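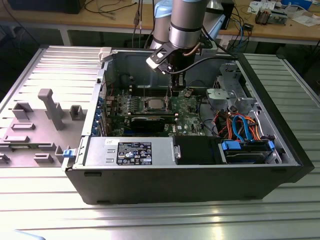
4. Loading and squaring the tower (Tindarville bench cell)

Do this every time a new tower goes on the bed. Also after a gripper swap, or if anybody has leaned on the bench. Section 3 (power-up and homing) has to be done first. If the arm is not homed, stop and go back.

Rev. 2025-06-24. Replaces the March sheet. Throw the March sheet out, the park height on it is wrong.

CAUTION -- Tower unplugged from the wall before it comes anywhere near the cell. Hold the power button in for a few seconds after unplugging. Never work on a plugged in tower, not even "just to check".

CAUTION -- Hands out of the case any time the arm is enabled. Pause is not a stop. Use the stop button.

4.1 Placing the case

1. Arm to PARK. Wait for the pendant to say PARKED, then press stop.
2. Wipe the aluminum bed. Screws get down between the ribs and the case will rock on them.
3. Lay the tower on its side, opening up. Power supply toward the operator, optical drive bracket on the far right.
4. Open the side panel and lay it flat on the left, inside face up. The molded post on it sticks up a fair way. Keep it in mind when you set the travel height in 4.3.
5. Push down on each corner of the case. Any rocking, go back to 2.

Note: blue release latch by the power supply stays where it is. Do not use it as a handle when you slide the case over.

4.2 Cables

1. Tuck the orange power wires and the blue SATA cable down toward the drive cage. Nothing above the rim.
2. Loose connectors go outside the case or get taped down. The arm will find them otherwise.
3. Check the gripper's own cable. It needs a loop with some slack, going off to the right toward the back of the case. Too tight and it drags on the wrist, too loose and it catches on the drive bracket.
4. Turn the wrist by hand, full travel both ways, and watch the loop. Re-clip if it snags. (Stop button still in for this.)

4.3 Teaching the center point

1. Release stop, enable, speed to 3 percent. Leave it at 3 for the whole of this part.
2. Set travel height to 800 mm. Jog across from PARK until the gripper is over the opening.
3. Jog down slowly. Aim for the middle of the motherboard, between the memory slots and the processor. Stop with the fingers 40 mm above the board.
4. Look from the front and then from the side. Gripper should point straight down. If it leans, fix the wrist now, dont wait for the run.
5. Save as BOARD CENTER.
6. Raise to travel height, send it back with GO TO POINT, and check it lands in the same place. Do this twice.

Note -- there is a small copper-colored part standing up from the board, near the upper right. Easy to miss with the gripper in the way. Come straight down and go straight up. No sideways jogging below the rim.

CAUTION -- Do not touch the fingers down on the CPU or the bracket around it. Contact moves are section 6 and need the force limit on.

4.4 Dry run

1. Load program BOARD CHECK. Speed still at 3.
2. Run it once with a hand on the stop button the whole way thru.
3. Watch the drive bracket side on the way in. That is the tight side.
4. No contact, no snags: speed to 40 percent, run again.
5. Log the tower number and your initials. Prestidville bench uses its own log, dont mix them.

4.5 If it goes wrong

Code 53 on the pendant -- wrist over travel. Nearly always the cable loop. Redo 4.2 steps 3 and 4, then clear the code.

Gripper lands off to one side -- case has moved. Check for rocking, then re-teach. Do not fix it with an offset, the offset gets left in and the next tower is off too.

Arm stops above the rim and won't go down -- height floor still set from the last job. Menu, Limits, Floor, Clear.

Fingers open but won't close -- connector at the wrist. Press stop, reseat it, re-home from section 3.

Anything else, leave the arm where it is, stop button in, and call the Mandagi service desk before you power it down. They will want the code off the screen and it is gone after a restart.

Next: section 5, Memory module pick points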